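Inicio Club Explicaciones Retos Familias Contacto

Cómo aprende a cocinar un robot que vive dentro del ordenador

¡Hola otra vez! Soy Saadet Polat y los viernes por la tarde llevo el club de robótica Jundus. Si ya has venido alguna vez, sabes que hablo mucho y que me emociono con cosas raras, como los codos. Los codos de los robots, quiero decir. Hoy toca hablar de ellos, y también de una cocina que no existe en ninguna casa.

En octubre empezamos un proyecto nuevo que se llama Akbulut. La idea es sencilla de contar: queremos que un brazo robótico ayude a preparar una comida. Coger una verdura, acercarla a una olla, soltarla dentro. Tú haces eso sin pensar mientras cuentas qué tal te ha ido el cole. Para un robot es dificilísimo, y por eso nos parece un reto tan bonito.

Todo lo hacemos en un simulador. Un simulador es un programa que se parece a un videojuego, pero que se toma muy en serio las leyes de la física: si sueltas algo, cae; si empujas algo redondo, rueda; si chocas con la pared, te paras (y en nuestro club suena una bocina que puso alguien del grupo y que ya no sabemos quitar). Nuestra cocina virtual tiene pared de ladrillo, muebles de color verde azulado y una encimera de mármol con manchas naranjas. Hay quien dice que parece una pizza.

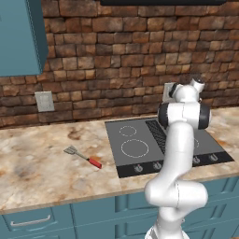

Vamos con los codos. Estira tu brazo y tócate la nariz. Has movido el hombro, el codo y la muñeca, los tres a la vez, y seguro que no le has dado órdenes a cada uno. El brazo de un robot también está hecho de trozos rígidos unidos por articulaciones. En cada articulación hay un motor, y cada motor necesita un número: cuánto tiene que girar. Si quieres que la punta del brazo llegue a un sitio, hay que calcular todos esos números para que encajen entre sí.

A ese cálculo los mayores lo llaman «cinemática inversa». Es un nombre feísimo, pero la idea se entiende muy bien con un juego. Ponte delante de una mesa, cierra los ojos y pide a un amigo que te diga solo cosas como «codo un poco más abierto» o «muñeca hacia abajo» hasta que toques un vaso de plástico. ¡Prueba, de verdad! La primera vez que lo hicimos en el club tardamos una barbaridad y hubo un vaso volador.

Cuando el brazo ya sabe llegar a un sitio, falta lo de agarrar. En la punta lleva una pinza con dos dedos. Tú tienes cinco y además una piel que nota si una cosa resbala. Con dos dedos hay que pensar más: ¿por dónde cojo esto?, ¿cuánto abro?, ¿cuánto aprieto? Sneha Tripathi, que es la programadora más joven del grupo, dibujó en la pizarra un montón de verduras con dos rayitas a los lados, que eran los dedos. Con la zanahoria salía fácil. Con el brócoli hubo debate hasta la hora de merendar.

Nosotros seguimos siempre el mismo orden:

1. Abrir los dedos más que la verdura.
2. Bajar despacio hasta tener un dedo a cada lado.
3. Cerrar.
4. Subir un poquito y comprobar que la verdura también sube.

El paso 4 parece una tontería y es mi favorito. Un robot que no comprueba se marcha tan contento con la pinza vacía, hace todo el viaje y suelta... aire. Nos pasó con una mazorca y estuvimos riéndonos hasta que vinieron las familias a recogernos.
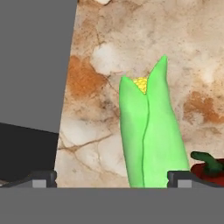
¿Cómo sabe el robot dónde está la verdura?

Se lo decimos con tres números. El primero indica cuánto hay que moverse hacia la derecha o la izquierda, el segundo cuánto hacia delante o hacia atrás y el tercero cuánto hacia arriba o hacia abajo. Es como jugar a los barquitos, pero con una altura añadida. En el simulador esos números se los podemos preguntar al programa. Un robot de verdad tiene que averiguarlos, por ejemplo con una cámara, y ahí se puede equivocar.

Para que nuestro robot no se acostumbre a lo fácil, cambiamos las cosas de sitio en cada intento. Si la mazorca estuviera siempre en el mismo punto, se aprendería el movimiento de memoria, igual que cuando tú te aprendes la respuesta de un problema sin saber de dónde sale. Cambias un número del enunciado y adiós. Así que movemos la mazorca, movemos el pimiento y volvemos a empezar.

¿Y cuántas veces repetimos? Yo había apuntado 2.000 intentos como meta del trimestre, pensando que era una exageración. Pues llevamos 2.712. El ordenador los hace mientras nosotros merendamos, no creas que nos quedamos mirando (bueno, un rato sí, engancha bastante). De cada intento se guarda una línea en una tabla: dónde estaba la verdura, qué hizo el brazo y si al final la soltó donde debía.

La primera semana acertaba poquísimo. Después Sneha se dio cuenta de que el brazo iba tan deprisa que empujaba las cosas antes de cerrar la pinza, y bajamos la velocidad en el último tramo. Ahora acierta roughly –así lo dice Sneha, que está con el inglés y significa «más o menos»– 63 de cada 100 veces. Los demás intentos los miramos con lupa, y entre todos buscamos qué ha fallado. A mí esa parte me encanta, es como ser detective.

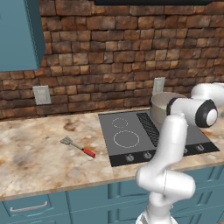 Soltar también tiene su truco. Para meter algo en una olla hay que pasar por encima del borde, o sea, subir primero y avanzar después. Si vas en línea recta desde la encimera, te la llevas por delante. Por eso damos al brazo unos puntos de paso, que son como las piedras para cruzar un río: ve a este, luego a este otro, y desde ahí abre los dedos. Cuantos más puntos pones, más seguro va, pero también tarda más.

Otra cosa que me preguntáis mucho es por qué no usamos una cocina real. Imagina los primeros intentos con una olla de verdad y sopa dentro... En el simulador, si algo sale mal, pulsamos un botón y todo vuelve a su sitio. Además, podemos probar ideas locas. Un viernes bajamos la gravedad y el pimiento tardó siglos en caer. No sirvió para nada y fue la mejor tarde del curso.

Eso sí, el simulador no lo sabe todo. En las cocinas de verdad hay verduras torcidas, encimeras mojadas, luces que deslumbran y gatos. Cuando un programa funciona en el ordenador y luego falla fuera, hay que volver a la tabla y pensar qué se nos había olvidado contarle.

Si quieres ir practicando en casa, necesitas 2 cucharas de madera y unos calcetines enrollados. Coge los calcetines usando solo las cucharas, una en cada mano, y mételos en una caja alta sin tocar el borde. Después escribe los pasos en un papel y dáselo a alguien para que los siga al pie de la letra, sin ayudarle. Verás cuántas cosas habías dado por sabidas – yo me olvidé de escribir «suelta» y mi hermana se quedó con los calcetines en el aire, esperando.

Traed vuestros papeles el próximo viernes, que los vamos a convertir en órdenes para el brazo y a ver qué hace con ellas.

Últimas explicaciones

¿Qué es un sensor y por qué tu nevera tiene uno?
Drakel, el coche que sigue una línea negra
Engranajes con cartón y mucha paciencia
Inham: así preparamos nuestra primera competición
Por qué los robots se pierden en los pasillos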